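Youth and Community Sport | Research Papers

Home Issues Authors Submit Contact

Last updated 17/08/2022

4. Attendance and Weather Cancellation in the Junitz School Rowing Program

4.1 Setting and schedule

The Junitz program offers after-school rowing to students in their first two years of secondary school. Sessions are held on the Vurik reservoir, where the program shares a boathouse with an adult club. Students row in fours and doubles under the direction of a lead coach, and each session is planned for 90 minutes, including rigging and the return of boats to the racks. The program accepts beginners at the start of each term and does not hold trials.

Two schools took part in the period under study. Students from the first school are released early and travel by bus. Students from the second make their own way to the water after the last class. This difference in arrangements was known before the study began and was recorded for each student at enrollment, together with age, prior rowing experience, and the result of the required swim test. 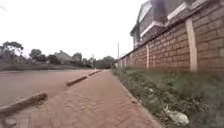 The coaching staff kept a written log of every planned session. Each entry gave the wind reading at the boathouse, the decision to launch or stay ashore, the number of crews on the water, and the reason for any early return. Under the program's rules, beginners do not launch when the sustained wind is above 8 meters per second or when there is lightning within sight. The final decision rests with the lead coach and may not be overruled by a school.

4.2 Sessions held ashore

When a launch was called off, students were not sent home. They completed a land session made up of rowing machine work, stretching, and instruction in boat care. In an earlier review of the same program, Gilani and Mirani argued that land sessions were treated by students as a lesser form of practice and that attendance fell in the week after one was held. The present logs allow that claim to be tested over a longer period.

The logs contain over 1,000 individual attendance entries. Of these, 600 belong to students in their first year of rowing, and the analysis in this section is limited to that group. Students who left the program because of injury or a change of school were kept in the data up to their last recorded session. Attendance after a land session was compared with attendance after a session on the water, with separate results for each school.

First-year students were less likely to attend after a land session, as Gilani and Mirani had proposed. The effect was clear among students who traveled on their own and was close to absent among those who came by bus. It was also stronger when two land sessions occurred in a row, a pattern that was most common in April, when the reservoir is exposed to steady wind from the north.

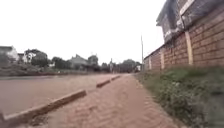
Figure 4. Brick-paved sidewalk with a road running alongside it.

4.3 Interpretation

Several explanations are possible. Students who travel on their own must decide each afternoon whether to attend, while those on the bus have in effect made that decision at the start of term. A forecast of strong wind may be enough to keep the first group away. Hyun, who coached both groups during the second term, noted in the session log that students often asked about the launch decision well before it could be made. Parents made similar requests by telephone.

A second explanation concerns the content of the land sessions. Rowing machines at the boathouse are few, and students spent part of each land session waiting for a turn. Hedlund and Naqvi describe the same difficulty at the Flenitz program and report that a fixed rotation between stations reduced complaints. Junitz adopted a rotation late in the study period. Too few land sessions were held after that change to support a comparison.

Experience in the boat may also matter. Students who had been moved from the fours into a double attended more regularly under all conditions. Coaches select students for the doubles partly on the basis of attendance, however, and the direction of this relationship cannot be settled from the logs.
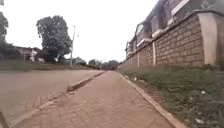
Paved sidewalk and concrete curb beside the road.

4.4 Limits of the data

The wind reading was taken by hand at the boathouse and may differ from conditions at the far end of the course. Attendance was marked at the start of the session, so students who arrived late were in some cases entered as absent. The Tesfamariam attendance form, introduced in the final term, has a separate column for late arrival, and entries made on the older form were not adjusted to match it. Neither school kept records of other after-school activities that might have competed with rowing. The survey of students who left the program is reported in Section 5.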